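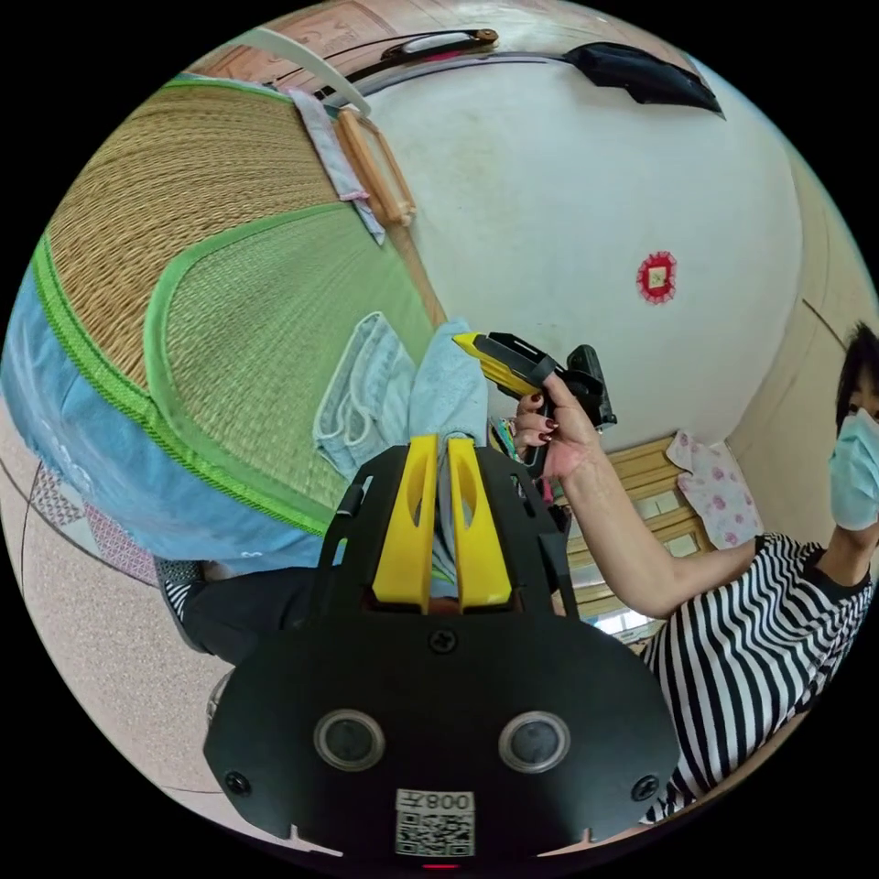
Proyecto de fin de módulo: plegado de toallas con dos pinzas de mano, una izquierda y una derecha, para entrenar después una política por imitación. Somos un grupo de segundo curso de automatización y usamos el banco Fostlow del centro, con el registro en Musitard. Cada pinza lleva su propia cámara ojo de pez y la pose se estima por odometría visual. El fallo aparece siempre en la misma fase: cuando la toalla azul claro queda sujeta entre los dos dedos amarillos y se levanta, la odometría de la pinza izquierda (etiqueta 008左) empieza a derivar. La derecha no deriva, o deriva mucho menos.

Datos hasta ahora:
Tomas grabadas: 100
Tomas descartadas por deriva superior a 5 cm: 10
Duración de cada toma: variable, sin límite fijado
Exposición: automática
Calibración intrínseca: una sola, hecha en marzo, modelo de ojo de pez con cuatro coeficientes

He revisado la sincronización y no parece el problema, el desfase entre las dos pinzas es constante dentro de cada toma. Tampoco se pierden fotogramas. Repetí la calibración de la izquierda con el mismo tablero y los coeficientes cambian poco. La deriva no es un salto, crece de forma continua mientras la tela está arriba y deja de crecer al soltarla.
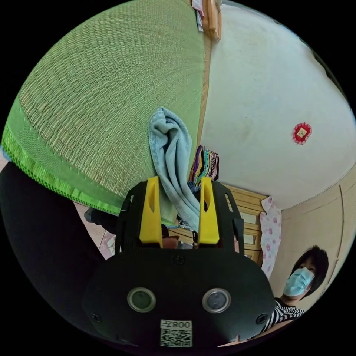

Lo que no tengo claro es si conviene enmascarar la zona de los dedos y la tela antes de extraer puntos, o si la máscara quitaría demasiada superficie útil. Ahora mismo solo está enmascarado el cuerpo negro de la pinza. La máscara es fija, un polígono dibujado a mano. ¿Alguien ha resuelto esto sin cambiar de método de odometría? La entrega de la memoria es en unas semanas y no querría regrabar todo.

Publicado por: banco_tres

Wika
Enmascara también los dedos y una franja por encima de ellos. La tela sujeta se mueve casi solidaria con la cámara, y si el extractor coloca ahí muchos puntos, el estimador los toma por fondo estático y subestima el desplazamiento. Es coherente con lo que cuentas: deriva continua mientras hay tela, ninguna al soltar.

Pasos que seguiría yo:
Exporta de una toma mala los puntos aceptados como inliers, fotograma a fotograma.
Dibújalos encima de la imagen y mira qué proporción cae sobre la toalla.
Amplía el polígono y vuelve a procesar sin regrabar.
Compara la posición final con la inicial, siempre que la toma empiece y acabe en el mismo punto físico.

En una toma nuestra con ropa, de 3.742 fotogramas, roughly la mitad de los inliers estaba en la tela - perdón, aproximadamente la mitad, tengo el informe en inglés delante. Con la máscara ampliada el error de cierre bajó lo suficiente para aprovechar la toma. Con un ojo de pez suele quedar bastante pared y suelo fuera de la máscara, así que no me preocuparía por la superficie perdida. Si la pared es blanca y lisa, cuelga un par de láminas con textura para las próximas sesiones.

Lo que no haría es una máscara por color. El azul claro se confunde con otras cosas en cuanto varía la exposición automática. Fíjala en manual, además.

Fukuda
A mí me pasaba algo parecido y era el tornillo del soporte de la cámara. Apriétalo.

banco_tres
Tornillos comprobados, no hay holgura. He sacado los inliers de tres tomas malas y, en efecto, se concentran en la tela durante la elevación. Con el polígono ampliado hasta por encima de los dedos, dos de las tres quedan por debajo del umbral. La tercera sigue derivando, pero en esa me acerqué mucho a la esterilla y la trama repetida puede estar generando correspondencias falsas. Voy a reprocesar el resto y dejo la exposición fija para lo que falta por grabar.

Wika
Para la tercera prueba a subir el umbral del test de razón entre descriptores. Con tramas regulares el valor por defecto de muchas configuraciones deja pasar demasiadas parejas ambiguas. Ojo con el sentido: en algunas implementaciones hay que bajar el número para que el filtro sea más estricto.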